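Ticket 277 -- Arm drifts down during hand-guided teaching, lid task (kitchen setup)
Opened 07/11/2022 by Bram Jansen
Status: Closed, with one thing still open (see the end)
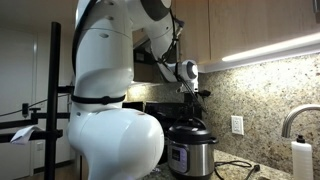 Arm over the pressure cooker, kitchen counter, lid task.

Hi all, me again. I'm trying to teach the arm to take the lid off the pressure cooker and I can't get through a clean demo. I put it in free-drive, take hold of the wrist, guide it over to the cooker, and as soon as I ease off with my hand the whole forearm starts sinking. Slowly! It's kind of polite about it. But by the time I've got the gripper lined up with the lid handle I'm holding the arm up instead of steering it, and you can see that in the recording, because every path has a sag in it right before the grasp.

What I've tried so far:

- Restarted the controller. Same.
- Restarted the teaching software (Vutell, the version from March). Same.
- Recorded the same move by remote control from the desk, no hands on the arm. No sag at all, lovely smooth path. So I'm pretty sure the joints are fine and it's something to do with free-drive.
- Moved the cooker a bit closer to the base so the arm isn't reaching so far. Better, but still sinks.

I'd just use the remote for everything, but the lid needs a twist and then a lift, and I'm terrible at the twist with the controller. By hand I get it nearly every time. I need 50 good demos for this task and right now I have 3 that I'd let anyone look at.

-- Bram

Reply from Wastbridge support

Hi Bram, thanks for trying the remote, that saved us both some time. Sinking in free-drive but holding fine in remote nearly always means the payload setting is off. In free-drive the arm only pushes back against the weight it thinks it's carrying. Did you change the gripper recently? Please open the tool page and tell me what mass and center of gravity it shows. Also check whether any cable is pulling on the wrist when you get near the cooker.

Update from Bram

Oh no. Yes, we changed the gripper, and the tool page still had the old one on it. The new one is heavier by 50 grams plus whatever the mounting plate weighs, so I took the lot off, put it on a kitchen scale and typed in the real number. Then I ran the center of gravity routine twice, because the first time I bumped the table halfway through (my fault).

Huge difference! I can let go of the wrist over the cooker now and it stays where I left it. There's still a tiny pull to one side when I rotate the wrist for the twist. I think that one is cable. The wires hang in a loop off the forearm and wrist, and I can feel them tug when I turn past a certain point. I gave them more slack and clipped them higher up, and it's down to where I don't fight it anymore.

Recorded a fresh batch after lunch. The sag before the grasp is gone from all of them. I threw out the old ones, including my three favorites -- they were made with the wrong payload and I didn't want them mixed in.

Reply from Wastbridge support

Great news. Deleting the old demos was the right call. Two small things: save the tool settings under a new name so the next gripper change doesn't overwrite them, and start each recording with the arm held still for a second or two, so the software gets a clean starting pose. OK to close?

Update from Bram

Yep, close it. Settings are saved as "Pawlak-lid" so I'll remember which task they belong to. The one thing I'd like left open is a warning in the software when the tool page doesn't match the gripper that's plugged in. It would have spared me a whole morning of pushing that arm around.

Wastbridge support: Closed. Warning request passed on to the Vutell people, no date yet.

Related tickets
Free-drive button has to be pressed twice after an emergency stop
Remote control lags when two recordings are open
Nustholm gripper: fingers don't close all the way on thin handles
How to trim the start and end of a demo
Replay stops before the lift, no error shown

Contact support | Copyright 2022 Wastbridge | Back to top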